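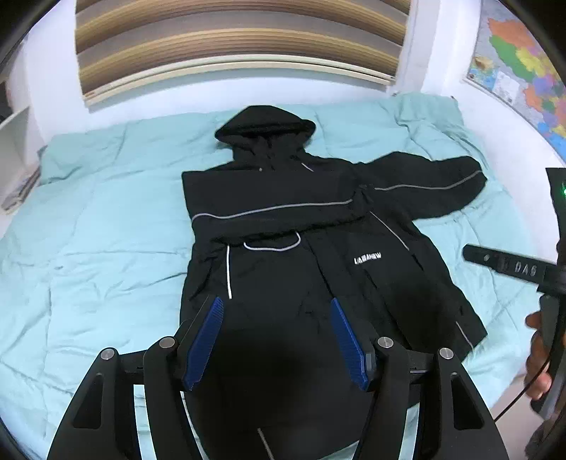 Notebook, May. Continuing the night image work on the Maes retrofit recorder and the four turret heads on the Tanport bench line. The open question from last time was why motion events on channel 3 spike after the IR changeover while channels 1, 2 and 4 stay quiet. My working guess is retroreflection. A black hooded jacket with gray-white reflective piping across the upper body and along the sleeve is the sort of target that upsets auto exposure at night: dark cloth next to thin strips that throw the IR straight back at the lens. The meter averages the cloth, pushes gain up, and the strips clip. I want that case covered in the test set, so reflective trim goes on the target list next to the gray card and the license plate blank.

Setup

Recorder: Maes 8-channel, firmware as shipped, no changes since the April entry.
Cameras: four Grollari turrets, 1080p over coax, 2.8 mm lens on 1 and 2, 3.6 mm on 3 and 4.
Cable: the old siamese run from the back stairwell for 1 to 3, new RG59 for 4.
Power: Vilteo 12 V supply, fused outputs, one per head.
Monitor: bench monitor on VGA. HDMI output on the recorder still drops out if the monitor is switched off first. Leave it.

Power check first. Supply reads 12.6 V at the terminals with no load. At the heads, IR off: 12.4, 12.3, 12.1, 12.4. IR on: 12.1, 11.9, 11.0, 12.2. Channel 3 loses more than I like. The spec sheet allows down to 10.8, so it is inside limits but with very little left. Opened the junction box halfway along the run and found the power pair on 3 twisted and taped with no connector. Cut back, fitted gel crimps, closed up. IR on now reads 11.7 at the head.

Reran the event count before touching anything else, so the effect of the splice could be seen by itself. Same sensitivity setting, same mask, one night each.

Channel 3, before splice: 2,408 events
Channel 3, after splice: 874 events

That is a larger drop than expected from a voltage fix. Looking at the clips from the first night, many of the events are a slow pulse in overall brightness with nothing moving. The IR ring was sagging, the gain was chasing it, and the recorder was counting the result as motion. So the retroreflection guess explains some of the count at best, and the splice explains most of it. The remaining 874 are still far too many for a corridor with the door locked.

Sorted a sample of 200 of the remaining clips by hand.

Insects close to the lens: 121
Brightness pumping, no visible cause: 38
Headlights through the end window: 34
Real movement (cleaning crew): 7

The insect figure is normal for a head with the IR ring right beside the lens. Options are a separate illuminator mounted off axis, or turning the internal ring down and accepting less range. Corridor length is well inside the rated distance, so there is range to give away. Set the internal ring to medium on 3 and left the others alone.

Brightness pumping needs more thought. With the voltage fixed it should be gone. Checked the wall to the left of the head – gloss paint, and the turret is angled so that part of the ring lights the wall at close range. The wall takes up most of the left third of the picture and it is the brightest thing there. Any small exposure change shows up on it first. Rotated the turret 15 degrees away from the wall and reseated the foam gasket between the ring and the lens. The gasket had slipped on one side, which would also let IR leak across inside the dome. Did both at once, so I will not be able to say which one mattered. Noted for next time: one change per night.

Headlights: drew a mask over the end window. The Maes mask grid is coarse and the smallest block covers the window plus part of the door frame. Checked that a person coming through the door still triggers once they are one step in. They do.

Reflective target test

Ran this on channel 2, where power is good and the wall is matte. Targets at 3 m, 6 m and 9 m, lights off, IR on full. Gray card for reference. Dark fleece panel with a single strip of reflective tape, 10 mm wide, sewn across the middle.

3 m: tape clips fully, bloom on both sides wider than the tape. Fleece reads as mid gray. Face of the person holding it is washed out.
6 m: tape clips, bloom smaller. Face is usable.
9 m: tape clips, hardly any bloom. Face is usable but soft.

Repeated with WDR on. No visible gain at night and more smear on movement. WDR off for night profile, on for day.

Repeated with highlight compensation at the three levels the Grollari menu allows. Low does nothing that I can see. Medium brings the bloom in at 3 m and leaves the face readable. High pulls the whole corridor down and puts a hard gray patch over anything clipped. Medium is the setting to keep. The menu calls it HLC in the day page and BLC+ in the night page, and the two are stored separately, so it has to be set in both places.

One side observation on fabric. The black fleece is much lighter under IR than by eye. The black cotton shop apron is lighter still, nearly white. The black nylon tool pouch stays dark. This depends on the dye and the fiber, and it means clothing color in night clips should not be written into an incident report. Add a line about this to the customer handover sheet. The present wording says only that night video is in black and white, and people read that as meaning dark clothes will look dark.

Day/night switching

Logged the changeover times on all four heads over one evening. 1, 2 and 4 switch within a minute of each other. 3 switches eleven minutes early and flips back once before settling. Its light sensor faces the dim end of the corridor, and the IR returning from the gloss wall probably accounts for the flip back. Raised the switch delay from 5 s to 30 s on channel 3. Will check again after the rotation change has had a night to itself.

The ICR filter on channel 1 is audible when it moves. It was not audible in April. The picture has correct color by day, so the filter is seating. Keep an ear on it.

Recorder

Storage estimate redone with the new bit rates. Four channels at 1080p, 15 fps, H.264, capped at 4 Mbps on continuous recording gives 173 GB per day if every channel sits at the cap. The fitted 4 TB drive is then good for a little over 23 days before overwrite. Measured use is lower, since the corridor heads spend most of the night well below the cap. Lower noise gain on channel 3 should help further. Noise is expensive to encode.

Tried the event-only schedule on channel 3 with a 5 s pre-record. Pre-record works but the clip list shows the trigger time and the file starts 5 s before it, so an export by clip time loses the lead-in. Export by time range and it is all there. Put this on the handover sheet as well.

Time drift: recorder is 9 s slow after three weeks without network time. NTP is set but the Tanport bench switch blocks it. Corrected by hand, asked for the port to be opened.

Settings as left

Channel 1: IR full, HLC medium day and night, WDR day only
Channel 2: same as 1
Channel 3: IR medium, HLC medium day and night, WDR day only, switch delay 30 s, window mask on
Channel 4: IR full, HLC off, WDR day only

Channel 4 left without HLC on purpose as a comparison head. Do not "fix" it.

To do

Event count on 3 after rotation and gasket, same sensitivity, one night.
Second reflective test with piping narrower than 10 mm, 3 mm if the fabric shop has it. Narrow trim may fall under one pixel at 9 m and behave differently.
Test the trim at an angle. All of the runs above were square to the lens.
Order two off-axis illuminators, 850 nm, 12 V. Check the load on the Vilteo supply before connecting. Output 3 is fused at 1 A and the head alone takes 0.6 A with IR on full.
Replace the tape splices in the other two junction boxes. Not opened yet, but it was the same installer.
Label the coax at the recorder end. 2 and 3 were swapped on the patch drawing, corrected in pencil only.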